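## 손 데이터 수집, 이번 달 소식

나둠(Nadum) 작업실의 5월은 온통 손 이야기였습니다. 다섯 손가락 로봇 손이 물건을 다루는 법을 사람의 시연에서 배우게 하는 일, 저희가 리탐(Ritham)이라고 부르는 그 프로젝트가 드디어 본격적인 수집 단계에 들어갔거든요. 지금까지 모인 시연은 약 1500개! 지난 호를 쓸 때만 해도 조작 장갑의 보정값을 붙들고 씨름하던 중이라, 이렇게 빨리 네 자리 숫자를 적게 될 줄은 몰랐습니다.

수집 방식은 단순합니다. 조작자가 장갑을 끼고 과제 하나를 수행하면 로봇 손이 그 동작을 따라 하고, 관절 각도와 손목 카메라 영상이 같은 시간축에 저장됩니다. 과제는 세 가지로 시작했습니다. 컵 손잡이 잡기, 천 한 장 집어 올리기, 뚜껑 돌려 열기. 셋 중에 제일 까다로운 것은 단연 천입니다. 조금만 깊게 잡아도 주름이 확 접히고, 얕게 잡으면 그대로 빠져나가 버려요. 그런데 바로 그 까다로움 때문에 조작자마다 요령이 다르게 나오고, 그 차이가 학습에는 무척 반가운 재료가 됩니다.

배경도 부지런히 바꾸고 있습니다. 초기에 흰 벽 앞에서만 모은 묶음으로 학습시켰더니 모델이 벽 색깔에 너무 기대는 모습을 보였어요. 그래서 요즘은 무늬 있는 천, 나뭇결 패널, 구멍이 촘촘한 판처럼 질감이 서로 다른 면이 카메라에 함께 들어오도록 자리를 잡습니다. 창문과 나뭇잎이 인쇄된 천은 특히 마음에 듭니다. 진짜 창문처럼 보이지만 주름이 지는 배경이라니, 비전 모델을 시험하기에 이만한 것이 없지요.
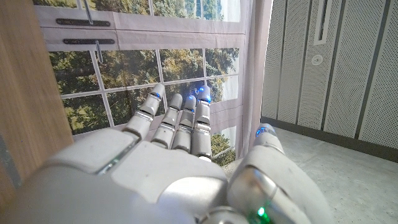 *손목 카메라로 본 로봇 손. 손끝과 관절에 파란 불빛이, 엄지 아래쪽에 초록 표시등이 켜져 있다.*

손목 시점을 고집하는 데에는 이유가 있습니다. 외부 카메라는 방 전체를 보여 주지만, 정작 손가락이 물건에 닿는 순간은 손등에 가려지기 일쑤입니다. 손목에서 보면 엄지와 나머지 손가락 사이의 간격이 훨씬 잘 읽혀요. 대신 손 자체가 화면을 많이 차지하니 멀리 있는 물건은 놓치기 쉽습니다. 두 시점을 함께 쓰는 실험은 메이렐레스(Meireles)라는 이름의 가지에서 따로 진행 중이고, 첫 결과를 다음 호에 실을 수 있으면 좋겠습니다.

검수 이야기도 빼놓을 수 없겠네요. 모은 시연을 한 번씩 돌려 보면서 284개를 제외했습니다. 시간축이 어긋난 것이 가장 많았고, 과제가 끝나기 전에 녹화가 멈춘 것도 제법 있었습니다. 물건을 놓쳤다가 다시 잡은 시연은 그대로 남겼습니다. 저는 이 묶음을 제일 좋아합니다. 미끄러진 컵을 조작자가 손목을 살짝 틀어 되잡는 장면은 몇 번을 봐도 재미있고, 실수에서 돌아오는 방법은 매끈한 성공 사례만으로는 배우기 어렵거든요.

다음 목표는 새 과제 100개 분량의 시범 묶음입니다. 주제는 지퍼 여닫기! 손가락 끝 두 개로 작은 손잡이를 잡아야 해서 다들 벌써부터 기대 반 걱정 반입니다. 주석 도구 라스몬트(Rasmont)도 새 판으로 바꾸어 접촉 시작과 끝을 한 화면에서 표시할 수 있게 되었습니다. 단축키가 전부 달라졌으니 검수에 참여하시는 분들은 공유 폴더의 안내문을 먼저 읽어 주세요.

장갑을 끼고 직접 조작해 보고 싶은 분도 환영합니다. 처음이어도 괜찮고, 왼손잡이라면 더욱 반갑습니다(왼손 시연이 아직 너무 적어요). 작업실은 오후 2시부터 열려 있고, 참여 신청은 이 소식지에 회신하시면 됩니다.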